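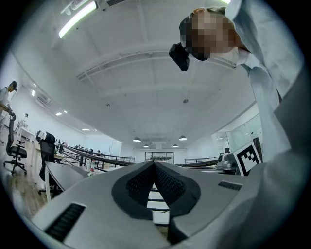

El registro de entrada se abre en Trillow antes de romper cualquier precinto, y lo completa el mismo agente que recibe el objeto en el depósito. La ficha no se puede guardar sin descripción física. Mire el objeto desde arriba, inclinado sobre él como la persona de la fotografía, y anote solo lo que vea: «plástico gris claro mate, ranura negra estriada» es una descripción válida; «aparato electrónico» no lo es.

## 4.2 Alta de un objeto incautado

1. Inicie sesión con su tarjeta y elija **Depósito > Nueva entrada**.
2. Escriba el número de diligencias. Para entradas de prueba use el 1254, reservado en todas las instalaciones.
3. Seleccione la sede: *Ledesma* o *Skokis*. La sede no se puede cambiar una vez guardada la ficha.
4. Rellene **Descripción física** (máximo 1000 caracteres). No incluya nombres de detenidos, víctimas ni testigos.
5. Indique el estado del precinto: íntegro, roto o sin precinto.
6. Pulse **Imprimir etiqueta** y péguela en la bolsa, nunca sobre el objeto.
7. Lea el código con el lector Callier. La ficha pasa a **En custodia**.

> **Nota.** La sesión se cierra tras 60 segundos sin actividad entre los pasos 4 y 6. El borrador se conserva, pero hay que volver a pasar la tarjeta.

> **Precaución.** No encienda teléfonos, ordenadores ni discos para identificarlos. Si el dispositivo llega encendido, márquelo en la casilla correspondiente y avise al laboratorio antes de continuar.

### Errores en la etiqueta

Si el lector rechaza el código, compruebe que la etiqueta no tenga arrugas y repita la lectura. Al tercer rechazo, anule la etiqueta desde **Historial > Anular** e imprima otra. El número anulado queda en la cadena de custodia y no vuelve a asignarse.

Cada rollo trae 200 etiquetas. El cambio de rollo se explica en el apartado 4.5.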